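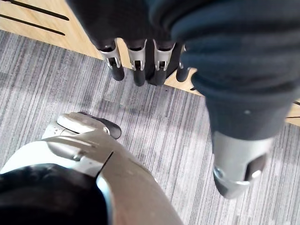 Plollow Load Cell Amplifier Board: Frequently Asked Questions

Last updated 10 December 2021

What is the Plollow board?
A single-channel amplifier and converter for resistive bridge load cells. It reads the small voltage from the cell, converts it to a digital value and passes it to a microcontroller over two wires, DATA and CLOCK.

What supply voltage does it need?
3.3 V or 5 V DC on the VCC pin. The logic level follows VCC. With a 3.3 V controller, power the board from 3.3 V as well. Do not feed 5 V signals into a 3.3 V controller pin.

Which load cells can I connect?
Any four-wire bridge cell with a resistance of 700 ohms or higher. Cells below this value draw more current than the excitation output can supply, and the reading sags. Six-wire cells can be used if each sense wire is joined to its matching excitation wire at the terminal block.

How do I wire the cell?
Terminals are marked E+, E-, S+ and S-. Wire colors differ between manufacturers, so go by the data sheet for the cell. If there is no data sheet, measure the resistance between each pair of wires. On most cells the two pairs with the highest readings are excitation and signal. If the value falls when load is added, swap S+ and S-.

What is the sample rate?
12 samples per second with jumper J1 open, or 144 with J1 closed. The slower rate has lower noise. J1 is read at power-up only, so cycle the power after changing it.

How do I calibrate?
Load the calibration sketch and open the serial monitor. With nothing on the platform, send t to store the zero. Place a known weight near the center, wait for the value to settle, and send c followed by the weight in grams. The scale factor is printed on the next line. Copy it into your own sketch.

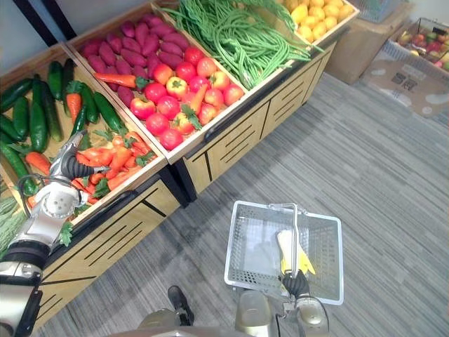 Corner loading is the usual cause of readings that change with the position of the item. A single-point cell tolerates some offset, but only up to the platform size given in its data sheet. Mixed goods are a good check. For a bin divided like the middle one on this stand, with sweet potatoes at the back and tomatoes in front, calibrate with the weight at the center, then repeat the reading with the weight over each half. If the two differ by more than your project allows, use a smaller platform or four cells with a combiner board.

Why does the reading drift after power-up?
The converter and the cell both warm up. Allow ten minutes before storing the zero. Drift that continues after that normally comes from the mounting. Check that the fixed end is bolted to a rigid surface and that nothing touches the free end.

Why do I get a constant reading of zero or full scale?
Check for a broken signal wire first, then for DATA and CLOCK being swapped. A full-scale reading can also mean that the cell is overloaded.

How long can the cable be?
Up to 252 cm between cell and board with shielded cable. Connect the shield to GND at the board end only.

Is there a library?
Yes. It was written by Orhun Bayram and is maintained by Tineke Van Hecke. The September release added a non-blocking read function. Older sketches compile without changes.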